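用铁锅熬了二十多年的酸梅酱

2024年7月19日，星期五　文／本刊饮食版

她在Vomden镇上做酸梅酱，小作坊叫Mets，开在自家楼下，没有招牌，只在门上贴了一张手写的营业时间。她答应接受采访，条件是不写名字，也不拍正脸。“镇上的人都知道是我，外面的人知道了也没用。”她说。

我们到的时候她刚把一锅梅子关了火。锅是一口很旧的铁锅，内壁套着一层搪瓷，边沿磕掉过几块，她用砂纸磨平了继续用。她说梅子酸，不能直接碰铁，搪瓷要是破到锅底，这口锅就得换。

“我婆婆用的是砂锅，一次只能做两碗。后来要的人多，砂锅不够大，我才换的。味道有没有差别？有一点。砂锅做的颜色深，铁锅这个亮一些。吃的人分不出来，我分得出来。”

她的梅子来自Purkow，一个离镇子不远的山坡果园。每年五月底开始收，六月中旬结束。她只要七成熟的，皮还带青，捏上去有点弹。全熟的梅子香，但熬出来太软，果肉散得没有形状，她不喜欢。

“有人说要等黄透了才香，那是泡酒的做法。做酱要酸，酸味站得住，糖才放得进去。”

说到糖，她报了一个数字：一公斤去核的梅肉，放520克糖。她试过加到600克以上，保存时间长一些，可是吃起来像糖果。也试过往下减，减到400克的那一批放了不到一个月，瓶口起了白沫，整批倒掉了。

“那次我心疼了好几天。梅子是挑过的，核是一个一个去的。所以后来谁来问我能不能少放糖，我就说可以，你自己在家做，做完放冰箱，一个星期吃完。”

盐她也放，量很小，一公斤梅肉放9克。盐在泡梅子之前就用掉，和梅子一起揉，揉到表皮出一点水，静置一夜。第二天把水倒掉，再用清水泡，中间换两次水。这一步去涩。她说很多人做出来的酱发苦，都是省了这一夜。

去核的办法也简单。梅子下锅，加刚好没过的水，小火煮到皮裂开，捞出来晾到不烫手，用手挤。她不用去核器，嫌它带走太多肉。核不扔，用纱布包好，和果肉一起再煮二十分钟，然后提出来拧干。核周围那一圈东西有胶，酱能不能稠起来，有一半靠它。

我们问她加不加别的东西。

“紫苏。”她回答得很快，“别的不加。有人放陈皮，有人放姜，我都吃过，不难吃，可是那就成了别的东西。”

紫苏是她自己种的，种在后院的几个泡沫箱里。叶子洗净，用一点盐搓出黑水，挤掉，再用梅子煮出的酸汤一泡，颜色就变成红的。她在关火前十分钟把紫苏放进去，煮完捞掉一半，留一半在酱里。她自己爱吃那些叶子，配白粥。

熬的时候人不能走开。前半段水多，隔几分钟搅一下就行；后半段要一直搅，木铲贴着锅底走。她看稠度不看时间，用铲子在锅底划一道，那道痕迹慢慢合拢，就差不多了，马上合拢说明还早，合不拢就过了头。过了头也能救，加一点热水再煮开，但是香气会少。

有一段时间她用温度计，是一个来进货的人送的，Trukel牌。她用了两季，后来收进抽屉里。

“它到103度的时候我觉得还稀，再等一会儿它到104，我觉得刚好。那我还是看锅底就行了。刚学的人用它挺好，不会熬焦。”

装瓶要趁热。瓶子和盖子提前煮过，倒扣在干净的布上沥水。酱舀到离瓶口一指宽，盖紧，倒过来放到凉。去年一季她一共装了115瓶，今年的梅子少，她估计装不到这个数。春天下过一场冰雹，Purkow的果园掉了不少花。

“少就少卖一点。有老客人十月还来问，我先给他们留着。十月的酱比刚做出来的好吃，酸味没那么冲，和紫苏的味道合到一起了。”

问到怎么吃，她觉得这个问题有点奇怪。

“什么都能配。烧鹅、烧鸭，蘸着吃。排骨先煎黄，放两勺酱，半碗水，一点生抽，焖到汁收干。夏天冲水喝也行，一勺酱，一杯凉白开，别用开水，开水一冲紫苏的香气就没了。我儿子小时候拿它抹馒头。”

她做梅子排骨的时候不再加糖，醋也不加，最后撒一点炒过的白芝麻。她提醒说生抽要最后放，放早了颜色发黑，而且和梅子一起煮久了会有一股涩味。我们回去照着做了一次，肋排切小段，两勺酱偏淡，三勺正好，各家口味不同，可以先少放。

这几年有人劝她把作坊做大，也有人想买她的配方。配方她随便讲，今天讲的这些她对谁都这么讲。做大的事她没考虑过。

“一锅就这么多，再大的锅我搅不动。请人来搅，他搅得不对我又要生气。”

采访到下午四点多结束，她要趁天还亮把第二天用的梅子挑出来。蒂要用牙签剔掉，有黑斑的放在一边，留着自己家里煮水喝。临走她给了我们一瓶去年的，说盖子可能很紧，用热毛巾捂一下再拧。 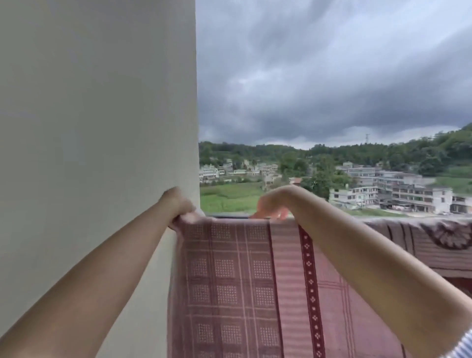
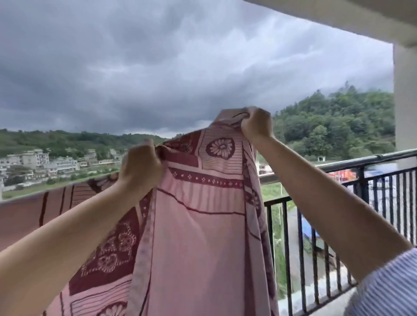

双手拉着粉色系的布料晾开。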